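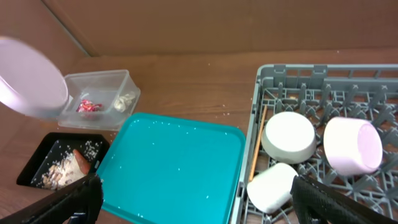 # Bruris table-clearing study: frequently asked questions

Last revised 22 Jun 2022

**What does the study test?**
Whether a policy trained only on wrist-camera video can clear a table after a meal: scraps into a bin or tray, crockery into a rack. The method is imitation learning from teleoperated demonstrations. No force or joint-torque signal is given to the policy.

**How much data was used?**
3617 demonstrations were recorded and 3425 kept. The rest were dropped for lost frames or operator error. The full list of dropped runs, with reason codes, is in the Folthorpe archive.

**Why rice?**
Loose grains are hard to segment and are easily spread by a bad tilt. Earlier work at Folthorpe used large solid scraps only, and the scores did not carry over to small ones.

**Are the objects always in the same place?**
No. Positions are redrawn before each run. The rack may be on either side, and bowls may already be in it at the start.

**How is a run scored?**
One point per item of crockery racked, one per tray or plate emptied. A bowl counts as racked if it stays put when the gripper lets go, whichever way it faces. Grains left on the table are logged separately and do not lower the main score.

**What is Esteban?**
The baseline: same network, same data, but with a fixed overhead view in place of the wrist view. It does better at finding the rack and worse at tipping.

**Does motion blur matter?**
Yes, mostly while a plate is being tipped. Removing blurred frames from training made the results worse, so they were left in.

**How often does the policy act?**
It predicts 5 steps at a time and replans after the second. Runs stop at 2000 steps.

**Can I get the weights?**
Not yet. Clurnora holds the licence for the gripper driver and the two are bundled. A separate release is planned for November.

**Who do I contact?**
Hauwa Fashola for data and scoring, Efe Babalola for training code.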